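Chore Testers Wanted, Evenings and Fridays

Wenine is looking for 20 patient people to help us find out whether a robot can be trusted with housework. The short answer, as of May, is no. We would like a longer answer, and we are willing to pay for it.

You'll sit at a desk in our Plultis Street office and steer a two-armed robot through simulated rooms, one chore at a time: moving a panel, getting past a plant, putting a thing back where it was. The rooms are software, so you can't break anything we'd have to sweep up. Sessions run 4 hours with a proper break, and there is coffee, made by a person.

No technical background needed. We do ask that you have done housework before, and that you can watch a machine fail at it for an afternoon and keep your hands off the desk - former parents of teenagers tend to do well. Gamers are welcome but should expect a slower pace.

Pay is $30 an hour, including the hour we spend teaching you the controls. To apply, write a few lines to Gualtiero Marras, Room 3511, and tell us which chore you'd hand over first.
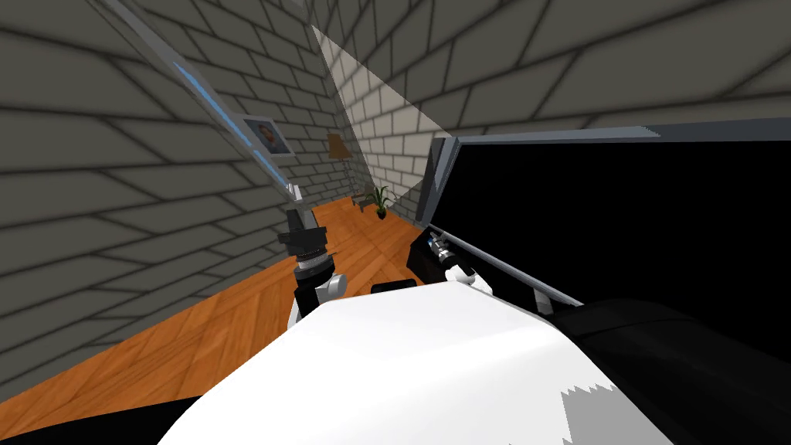 Gualtiero says most applicants so far have picked the dishes, and that they should lower their hopes to dusting.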